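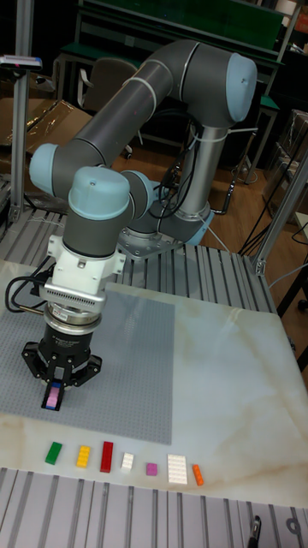

Toy bricks set out in a row in front of the gray baseplate.

Search this site Enter keywords

For Ayane Kamata, the baseplate comes first. The model designer at Drandari plans each building session from a bare gray surface and a short line of bricks.

"People want to reach for the large plates right away," Kamata said. "I ask them to look at the whole row before they choose."

Her current project, Jumine, is a town square that will use 1,254 bricks when it is finished in September. Haris Afridi, who sorts the stock, keeps 31 colors in separate trays - pink and magenta included.

"Those two are easy to mix up under a lamp," Afridi said. "I check them by the window at 6 p.m., before we close."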